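4.3 Checking grasp candidates before you allow motion

Applies to the Flerka planner, release 3 and later, running on a Timari controller.

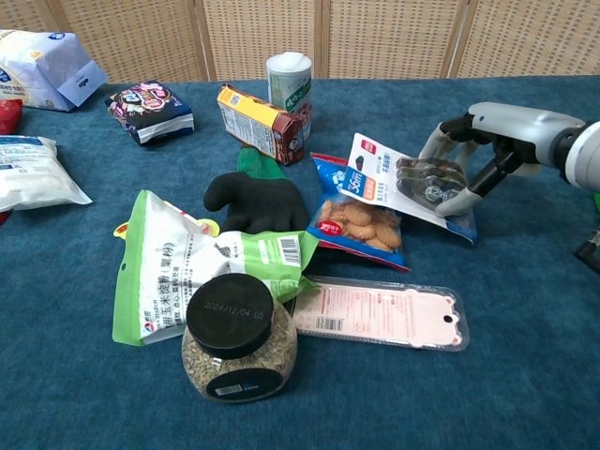
Before you start

The planner gives every candidate a score from 0 to 100. Read it as an opinion. The score measures how well the fingers should fit the shape the planner thinks it sees, and clear plastic, glass and shiny bags all spoil that shape. A jar standing on a soft bag, or a glove lying over the end of one, may come back as a single object with a very good score.

Caution: Keep the emergency stop within reach for all steps below. The software stop in the Flerka window goes over the network and is no substitute.

Steps

1. Set the controller to Hold. Confirm that the Girholm viewer connects on port 1754. A gray viewer usually means the port is blocked.

2. Press Capture and open the Segments tab. Compare the outlines with the real table. Look hard at bags with clear windows, which are often split into two objects along the edge of the window.

3. Merge or split any wrong outlines by hand. Auto Repair is offered here. In our tests it fixed some outlines and broke others, so check its work if you use it.

4. Set Minimum Score to 74. The factory value is lower and lets through grasps we would not run.

5. Open the Candidates tab and step through the list. For a bag, choose a grasp on the top edge. Reject any candidate that closes on the contents, whatever its score.

6. Turn on Show Supports. If anything is drawn resting on the object you picked, clear that item first or choose another target. The planner does not check this for you, even with Clutter Mode on.

7. Set speed to 14 percent and press Run Once.

8. Watch the fingers as they close. "Grasp OK" in the log means that the finger motors stopped before full travel. They will also stop against a neighboring package.

Note: The Pruvost slip detector can be turned on in step 8. It was tuned on rigid boxes. With thin film bags it reports slips that did not happen and misses a few that did - leave it on for logging if you like, but do not let it trigger a regrasp.

9. If the lift looks wrong, press Hold and support the object before opening the hand. Do not press Retry. Retry uses the old capture, and the objects may have moved.

10. Take a new capture before every pick. Reuse Scene saves a little time and is the first thing to turn off when picks start to miss.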